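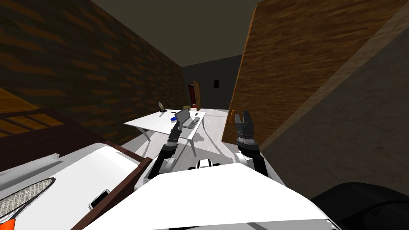

The desk at the top of the house

Oriana Bravo has been selling people the idea of working from home for long enough that I expected her to be better at it. Her consultancy, Hultura, advises small firms on how their staff should set up a room to work in. Her new course, the Huria Method, promises to "give you your day back" in 20 lessons. I had read the first five before we met and my day was where I'd left it.

She arrives on time, orders tea and asks what I thought of the lessons. I tell her they were long.

"They are long," she says. "People who pay for a course want it to be long. The first version took an hour and we had complaints."

The argument of the course is easy to set out. Most of us who work at home do it in a room that was meant for something else: the end of a bedroom, a landing, the bit under the roof where the ceiling comes down. Bravo believes that the room shapes the work, and that a person who sits in the wrong place will, after a few years, have had the wrong career. I ask whether she has any evidence for that.

"I have clients," she says.

How many?

"The July survey went to 60 of them. They were asked if they felt more in control of their working day after the course, and nearly all said yes."

They had paid for it, I point out. They had also been asked by the woman who sold it to them. Was there anyone in the survey who hadn't done the course?

"No. Why would they fill it in?"

I leave that one alone. To be fair to her, she doesn't try to dress it up as science, at least in person. The website is another matter. It talks about "research" on four different pages, and when I ask what the research is, she says it's the survey.

Before Hultura she was at Rothe, a furniture company that fitted out offices, and she speaks about those years with more feeling than she does about the Method. Her job was to visit a building before the desks went in and work out who would be unhappy.

"It was always the person by the printer," she says. "You could tell them the printer was quiet. You could show them. They'd still be off with a bad back by spring. What they minded was people standing behind them."

That seems to me more interesting than anything in the lessons, and I ask why it isn't in there. She thinks about it. "There's no printer queue at home," she says. "At home the person standing behind you is your own washing."

Her advice, once you get to it, is mostly sensible and mostly free. Put the desk where you won't see the bed. Have a lamp you turn on when you start and off when you finish. Don't eat at it. If the room is under a sloping roof, stand up in it a few times before you decide where the chair goes. I can't quarrel with any of this, though I do wonder what the other 15 lessons are for.

"Repetition," says Bravo. "You already knew all of it. Did you do it?"

I admit that my own desk is beside the bed. She doesn't gloat, but she does pour herself more tea.

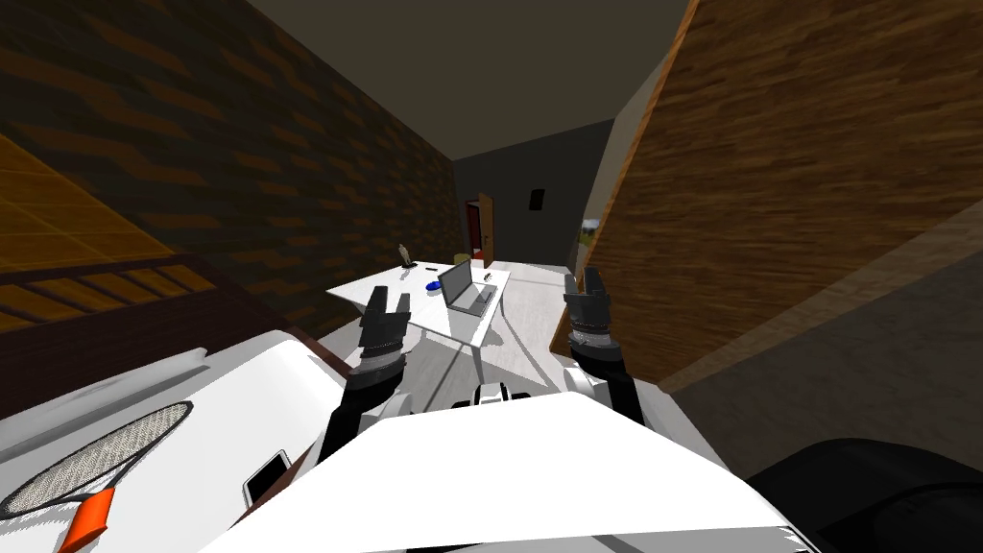 What the course leaves out

Where we part company is over money. The Huria Method assumes you have a spare room, or part of one, and a door. Plenty of people working at home have a kitchen table and two children on the other side of it. Lesson three suggests that they "negotiate a boundary". I read the line out to her.

"That's a bad sentence," she says. "I'd take it out now."

Would she take out the idea as well?

"No, because some of them can. You'd be surprised how many people have never asked for an hour to themselves. But I accept that for some it's useless. If you live in one room, I haven't got a lesson for you. I'd be lying if I said I had."

So who should be paying for a decent place to work? Bravo's larger clients are employers, among them a payroll firm called Erari, which bought the course for its staff after giving up one of its two floors. I suggest that the firm saved a good deal on rent and handed its people a set of videos. For the first time she looks annoyed.

"They also paid for chairs."

For everyone?

"For anyone who asked."

And how were people told they could ask?

There is a pause. "It was in an email," she says. "I'd have done it differently. I told them so. Put the form in front of people and make them say no to it. If you have to go looking for the offer, only the confident ones get a chair."

I ask if she said this in writing. She says it was on the phone, and then, after a moment, that she ought to have put it in writing.

It would be easy to come away from all this thinking the Method is a con. I don't think it is. It's a short, decent leaflet that has been stretched to fill a price. Bravo knows which parts are thin and will say so if pressed, though you have to press, and the people clicking the button on her website don't have her across a table from them. The claim about careers still bothers me. Plenty of good work has been done in dreadful rooms, and a great deal of poor work has been done in lovely ones. When I put this to her she agrees straight away, and says it was her publisher's line.

"He wanted something for the back cover," she says. "There's going to be a book."

How long is it?

"Longer than the course."

Before she goes I ask where she works herself. The answer is a room on the ground floor, facing a wall, with the door shut. She tried the loft for a winter and hated it – too far from the kettle, and her calls kept dropping out. She chose the wall on purpose. She once had a view of the street and could tell you the habits of every dog on it.

I moved my desk when I got home. It's now at the far side of the room, with its back to the bed, and the socket is on the wrong wall, so there's a cable across the floor that I step over each morning. There is nothing about sockets in the first five lessons. I've emailed her to ask if they come up later.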